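Utier Tabletop Arm Kit — acceptance and safety checklist

Site: Plorholm Training Workshop, bench 4
Date of inspection: 13 July 2026
Kit status: on trial, supplied by Mahlangu
Result: pass with comments. Two items open.

Marks used: OK, Comment, Open. Any item marked Open has to be closed before the trial kit is bought or sent back.

Section 1. Before power

1.1 Delivery matches packing list. OK.
Comment: the block set is complete. The printed manual is an older issue than the one Mahlangu sent us in May. We worked from the May copy and put the printed one in the recycling.

1.2 Base bolts present and tight. OK.

1.3 Power supply and plug undamaged. OK.

1.4 Emergency stop within reach of the operator's seat. Comment.
The stop button comes on a short lead. It reaches the seat, but only if the lead runs across the front of the bench, where sleeves catch it. We moved it to the side. A longer lead should be standard on this kit and we have asked for one.

1.5 Floor marking in place. OK.

Section 2. Power on, no movement

2.1 Controller starts without fault codes. OK.

2.2 Emergency stop cuts drive power. OK.
Comment: pressed 20 times from both sides of the bench. Drive power dropped every time. Reset needs the key, as it should.

2.3 Arm holds position when drive power is cut. Open.
There is a small sag at the wrist before the brake takes hold. The manual allows some sag but does not say how much. Mahlangu to supply a limit in writing. Until then, keep hands out from under the tool when the stop is tested.

Section 3. Work surface

3.1 Board flat and fixed to the table. OK.
Comment: the kit is sold with a plastic mat. We used our own maple board, bolted down to the pegboard. The supplier was told and had no objection. The grain is strongly figured, and the vision software was checked against it under 3.4.

3.2 Nothing on the board except blocks and marker. OK.

3.3 Tool clears the board at the lowest taught position. OK.
Comment: the low limit was set by hand and then locked. Anyone changing the board must set it again, including a change to the kit mat, which is thinner.

3.4 Blocks found by the software at start of run. OK.
Comment: mixed shapes and colors, with the tool in close among one group and a second group toward the back corner by the marker.

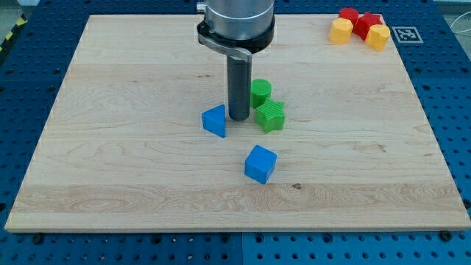
3.5 Marker flat and clean. Comment.
The marker is printed on white paper. Paper will curl and pick up grease. We would like a laminated one in the kit.

Section 4. Movement

4.1 Slow speed mode limits the arm. OK.

4.2 Arm stops on contact. OK.
Comment: tested with the foam post, never with a hand. The arm stopped and stayed stopped until reset.

4.3 Continuous run, 60 minutes. Comment.
No faults. The wrist motor cover was warm at the end but could be touched. The Jurkerlow fan unit is offered as an extra and we see no need for it at our duty.

4.4 Cables clear of the arm through its full reach. Open.
A clip is needed at the back right. Order with the longer stop lead.

Section 5. Paperwork

5.1 Risk assessment updated. OK.

5.2 Operator card posted at the bench. OK.
Comment: the supplier's card runs to 13 steps in small type. We rewrote it in larger type and left the order alone.

5.3 Service terms read. Comment.
Parts are covered, but the visit fee is not — check this before signing.

Next inspection: when 2.3 and 4.4 are closed, or after any change of tool or board.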